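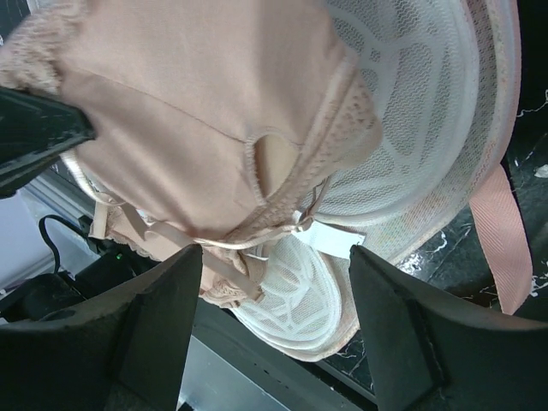

Mimoza Nedeljković wrote:

> We have 60 demos of the laundry bag task now, all teleoperated, and the
> policy still stalls once the fingers are near the straps. It hovers, closes
> a little, opens again. I went through the recordings from June and I think
> the problem is in how we drive. Some of us pick up by a strap, some by the
> body of the garment, and one person (me, I admit) pushes the bag with the
> left finger first. Should I just record more, or throw some out? Also, has
> anyone tried guiding the arm by hand for this one?

I would throw some out before recording more. We had the same hovering on the Mercado setup with towels. Two operators approached from opposite sides, and the policy settled on something between the two that neither of them ever did. We sorted the episodes by grasp, kept the larger group, and retrained. The hovering mostly stopped. After that we put the second grasp back in, a few episodes at a time.

For the bra and the mesh bag I'd pick one grasp and write it down where the operators can see it. My vote is the body of the garment. The cords are thin and they cross each other, and from the wrist view it is hard to tell which one is nearer. If you grab one you may get the bag too. Peach lace on peach fabric doesn't help the operator either, so let people take their time and trim the idle parts afterward.

On guiding by hand: yes, we did it for 13 episodes on the Trisis arm. It feels better, and you notice right away when a cord pulls. Two problems though. Your own hands get into the overhead view, and the replayed motion was off by enough to miss a strap. We ended up replaying each one and recording the cameras during the replay, with the cloth laid out again as close as we could get it. Seven were usable. I wouldn't do that again for anything soft.

A few smaller things:

- Start with the fingers open and at the same height each time. Ours drifted over an afternoon.
- Don't drop the episodes where the operator misses and recovers. Label them and keep them in.
- Check the delay on the remote link. Lastulance had a good day and a bad day on the same network, and the bad day's episodes all overshoot.

Can you put the episode list in the shared folder with a column for the grasp? I can go through half of it.

> Also, do we keep the wrist camera at the current angle?

Yes, leave it. If you move it now the old episodes won't match.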